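Ticket 514: Planner reports "no collision-free grasp" on parts near bin wall
Component: Plidow grasp planner
Status: Open (was Resolved, reopened)
Priority: Medium
Reporter: Funmilayo Obi
Opened: 14th May

Original report

Since the upgrade to Plidow 2 the cell gives up on bars lying near the bin walls. Planner returns NO_GRASP_FOUND and the supervisor marks the bin as finished with parts still in it. Bars out on the open floor get picked as before. Attached the log from run 127. Perception looks fine to me in the viewer, masks are on the bars and the poses are sane.

Nendex support

Thanks for the report. This is usually caused by camera calibration drift. Please redo the hand-eye calibration and confirm.

Reporter

Redone. No change. I'd also like to know what "usually" is based on, because the pose overlay sits on the bars before and after. If the calibration had drifted I would expect bad picks in the middle of the floor too, and I don't get any.

Nendex support

Understood. Could you try raising max_candidates from the default to 904? Another site saw good results with this setting.

Reporter

Tried it. Planning takes longer and then fails with the same message. More candidates don't help when every one of them is thrown out by the same check. From the debug output:

candidate rejected: collision(finger_link, bin_wall_far)
candidate rejected: collision(finger_link, bin_wall_far)
candidate rejected: collision(hose_proxy, bin_wall_far)
candidate rejected: collision(finger_link, bin_wall_far)

It goes on like that to the end of the list. Was the other site picking from a bin, or from a flat table?

Nendex support

We have marked this Resolved as the system is behaving as designed. Parts too close to the wall can't be reached safely.

Reporter

Reopening. "Can't be reached safely" is a claim about the hardware and it's wrong. I jogged the arm by hand to one of the rejected poses and it went in with room to spare. So either the bin model is wrong or the padding is.

Went through both. Two findings:

1. bin.yaml has the walls as vertical boxes. Ours slope. The importer in the old version took a mesh, the new one silently converts it to boxes built on the floor outline. There is a warning for this but only at log level TRACE. Why would anyone run at TRACE?

2. collision_padding is applied twice, once when the scene is loaded and again in the Min distance check. The release notes say the second one was removed. It was not removed in the build I have.

The first one should make the planner too bold higher up the walls, where the real wall leans out and the box stays straight up. Depends which way you measure the outline. Ours was taken at the rim, so the sign may be the other way around and the model is loose at the floor. I don't trust my own reasoning on this until I see the loaded scene drawn over the point cloud. The second one explains the false rejections without any help from the first.

Workaround on our side: set scene_padding to 0 and leave the Min padding alone. Loaded the mesh through the Nesta scene server, bypassing the Plidow importer. Same arm, same gripper, same calibration.

Far-wall test with the workaround on:
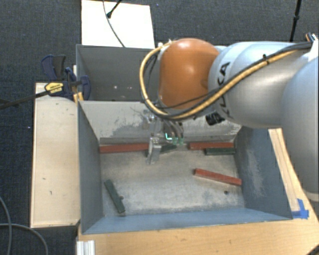 Gripper down in the bin near the far wall, at the right end of the long red bar. Five more bars in the bin, red and green.

Still unhappy with these:

- The short green bar close to the right wall, in front of the red one. The planner wants an approach from the right and I don't see how the hose loop is meant to clear the rim. hose_proxy is one fixed capsule, and the real hose goes around the orange cover and then off up the arm. I'd call the model a guess.
- Red bar touching the base of the right wall. Candidates exist now, but the scores are low and the order changes between identical requests. Is there an unseeded random sampler in there?
- Dark green bars on a worn gray floor. Not failing so far. I mention it so that perception doesn't get blamed later for a planner bug.

Nendex support

Thank you for the detailed analysis. The double padding has been confirmed by engineering. A fix is planned for the August release. Can we close this ticket and track the importer separately?

Reporter

No. Please open the importer ticket first and put its number here, then ask me again. The padding was listed as fixed once already, so I'll want a build I can run against the log from 127 before I agree to anything.

Also still waiting for an answer about the sampler seed.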